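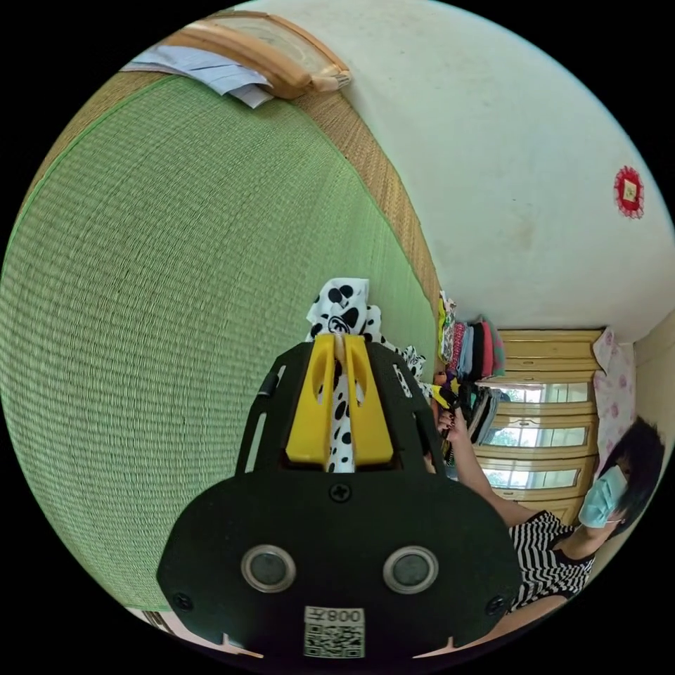
Nothing spoils a drama about recent events faster than a scene the audience can remember happening differently, one viewer wrote to Tasodlow after the broadcast of a serial on which we had advised. The letter went on to list three such scenes. Two of them had been queried in our report and retained by the production for reasons of length. The third we had missed, and it now forms part of the training given to every new reader.

About Tasodlow

Tasodlow is an independent script research and clearance company. We work with the producers of television drama, chiefly limited series and single films based on real companies, public inquiries, court cases and careers. Our readers check scripts against the record, identify names and details that may cause difficulty, and advise on how these may be altered without harm to the story.

We do not write scripts, commission programmes or hold rights in any work that passes through the office. The company is owned by the people employed in it and has no shareholding in any broadcaster, streaming service or distributor.

Our history

The company began as the research desk of Van Loon, a production house which made drama-documentaries for schools and later for evening television. When Van Loon closed its drama department, four members of the desk took over the lease on the reading room, along with the card index and a large quantity of steel shelving. The first script to arrive under the new name was a two-part film about the failure of a regional building society.

For several years almost all of our work concerned finance and the law. The range has since widened. Series about technology companies and their founders now make up the largest single part of the reading list, followed by sport, medicine and the press. The change has affected our methods. A building society leaves minutes and annual reports; a young company may leave little beyond messages, interviews and the differing memories of people who have fallen out with one another. Our readers have had to become accustomed to sources that contradict each other on plain matters of fact, such as who was in a room.

The card index is still kept up. It contains 3,460 cards, arranged by subject, and is consulted most weeks, particularly for older forms of address, office procedure and the layout of buildings which no longer stand.

What we do

Script reading. Each draft is read in full by two readers working separately. Their notes are then compared and combined in a single report, which sets out every statement of fact in the script, the source on which it rests, and our view of its reliability. Where the two readers disagree, both opinions are given.

Name clearance. The names of invented characters, firms, schools, vehicles and products are checked against registers and directories in the territories where the programme will be shown. Where a name is found to be in use by a real person in a similar occupation, we supply alternatives of the same length and rhythm if possible, so that dialogue need not be rewritten.

Composite characters. Many dramas combine several real people in one part. We advise on whether a composite is likely to be taken for a particular individual, and on the details of age, post, accent or family that would encourage this.

Chronology. For every series we prepare a dated outline of the actual events beside the order in which the script presents them. Script editors have told us that this is the document they use most. It is supplied in a form that can be printed on large sheets and put on a wall.

Period and place. Questions about uniforms, currency, telephones, weather, train services and broadcasting hours are answered as they arise, including during filming. The enquiry line is staffed from 7 a.m. during principal photography.

Closing captions. The short statements shown at the end of a drama, which tell the audience what became of those portrayed, are checked a final time before delivery. Circumstances alter between the last draft and the first broadcast, and a caption that was correct in the edit may no longer be so.

Prusis

Our reports are issued through Prusis, a system developed within the company. Each line of a script is linked to its note, its source and the history of any change. When a new draft is received, Prusis shows which notes have been dealt with, which remain open and which concern passages that have been cut. Producers, script editors and legal advisers may be given different levels of access.

Prusis does not read scripts and makes no judgement on them. All notes are written by a named reader and approved by a senior colleague. Material placed in the system is held on our own equipment and is removed after delivery of the programme, unless the client has asked in writing for it to be kept.

How we work with productions

We prefer to be engaged at the stage of the second draft, when the shape of the story is settled but changes may still be made at little cost. Earlier engagement is useful where a series depends on a published book, since the book will itself need to be checked. Later engagement is accepted when the timetable allows. We regret that we cannot undertake a first reading once filming has started.

A report on a one-hour episode is normally returned within ten working days. Revised pages are returned within two. Productions with several writers are asked to appoint one person to receive our notes and answer our questions, as notes sent to everyone are often acted on by no one.

Our advice concerns fact and risk. It is no substitute for the opinion of a lawyer, and our reports state as much on the first page. We work readily with the legal advisers of the production or the broadcaster and are willing to attend meetings with them.

Confidentiality and conflicts

Scripts are read on the premises or on company equipment. Titles under consideration are known in the office by a number only. Readers sign an undertaking at the start of each engagement and declare any connection with the people or organisations portrayed.

It sometimes happens that rival productions are planned on the same subject. In such cases we act for the first to engage us and decline the second, without giving a reason beyond the existence of a conflict. The names of current clients are not published. Past clients are named only where they have agreed to it, and we do not supply lists of credits to third parties.

Our readers

The permanent staff consists of readers, a librarian, a clearance department and a small administrative team. Readers have come to us from newspapers, law, teaching, archive work and the script departments of broadcasters. No particular degree is required. Applicants are asked to complete a reading test on an unproduced script, for which they are paid.

Trainee places are offered each January. The placement lasts six months, is salaried, and includes time in the library, in clearance and on at least one production. Trainees do not sign reports but are credited within them for the notes they have contributed.

The library

The reading room holds printed reports, directories, timetables, trade periodicals and company histories, together with 300 bound volumes of television listings inherited from Van Loon. It may be used by script editors and researchers from client productions at any time during office hours. Students and other members of the public are admitted by appointment, subject to space. Nothing may be borrowed, although copies can be made at cost within the limits of copyright.

Donations of trade directories and staff handbooks are welcome. We ask that donors write before sending anything, as duplicates cannot be stored or returned.

Corrections and complaints

Viewers who believe that a programme contains an error should write first to the broadcaster. Where the matter concerns our research, the broadcaster will pass it to us and we will reply through them. Persons portrayed in a drama, or their families, may write to the company directly. Such letters are seen by a senior reader who did not work on the production in question.

Enquiries about new work should give the length of the series, the stage reached by the scripts and the expected start of filming. Please do not enclose scripts with a first enquiry. Unsolicited scripts are destroyed unread.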